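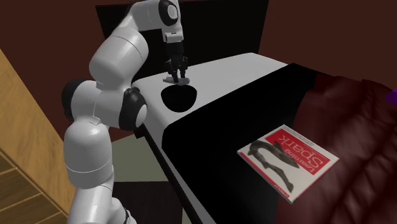
Re: [sim-manip] Thin-object grasps and the Haltness contact settings

Replying to the list, as two other groups asked the same thing off-list.

> We ran the Lakico cloth tasks with the default contact settings
> and get far better grasp rates on rigid thin objects than your
> note reports. Are you resampling the scene per episode, or only
> the object pose? Also, does the 166 count include the episodes
> where the planner returned no path?

Per episode. Every reset draws a new furniture layout, new surface materials and new distractors from the Purnard asset set, so a book may land on an armchair in one layout and on a tabletop in the next. If you resample only the object pose, the policy sees one support height for the whole run, and in our hands that alone explains most of the gap. Fixing the layout brought our failures on flat objects down from 166 to 45 over the same 1187 episodes.

On the second question: no. Planner failures are logged separately and excluded from both numbers. There were 42 of them in the randomized run, mostly with the wrist close to a tall vertical surface such as a headboard. We have not tried a second planner.

The remaining flat-object failures are nearly all the same event. The fingers close just above the support surface, the lower edge of the object is never between the pads, and the gripper reports closed at zero width. Lowering the approach height helps until the fingertips start to penetrate a soft support – at that point the solver pushes the arm back up and the grasp is lost anyway. We now use a separate approach offset for mattresses and upholstery.

Cloth behaves differently.

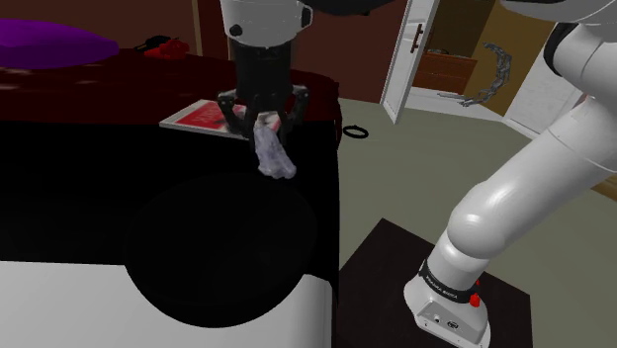 A crumpled cloth gives the fingers something to close on from almost any approach angle, so grasp success says little about the policy. We score cloth on the state at release instead, using the Koutsoukos coverage measure with its default threshold. Please do not pool it with the rigid results. The earlier table did, and that was our mistake.

Config changes against the Haltness defaults:

layout_resample: episode
support_offset: per_material
cloth_score: release_only
count_plan_fail: false

Seeds and logs go up Saturday. If you rerun with the layout fixed, please post the failure count along with the rate.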